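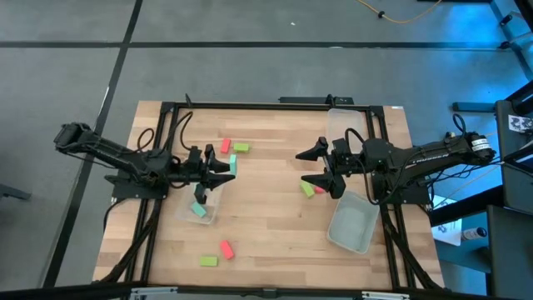
I have had the two-arm cell running since June and I still don't trust the calibration routine it came with. The Vidden manual says to home both arms, run the script, and get on with your day. Fine. I did that every morning for weeks, and every morning the right arm closed a little short of where I told it to.

Savita Malhotra, who sold me on this setup, swears the drift is thermal. Maybe. I let the motors idle for 80 minutes before homing, which she said would cure it, and got the same miss. Then I was told to update the firmware to build 211. Same miss, plus a new error, 404, which the manual lists as "reserved." Thanks.

So I quit reading advice and put a wrench on things. The base plate bolts were tight. The frame was square enough. What wasn't right was the cabling. I'd left the loops over the joints too short when I put the arms on, and at full reach the bundle was pulling on the wrist. You can feel it with the power off if you move the arm by hand, slowly. I cut the ties, gave each loop another 2 inches, and tied it again only on the straight part of the link.

My test is dumb and I like it. Colored blocks on the butcher block top, clear bins for them to go in, let the arms sort. A green block doesn't care what the script reports. If the fingers come down off center you see it right away, and the log will happily call that a success.

Is it fixed? It's better. The left arm I'd leave alone overnight. The right one I still watch, and I re-home it after lunch whether it asks or not.

Bimla Sisodia wrote to say the Brudard tensioner kit would take care of all this. It might, but it costs more than the table did, and I have yet to see numbers from anyone who isn't selling it. I'd rather look at the cables once a week. Next job is the left gripper fingers, which I want to take off and check for play.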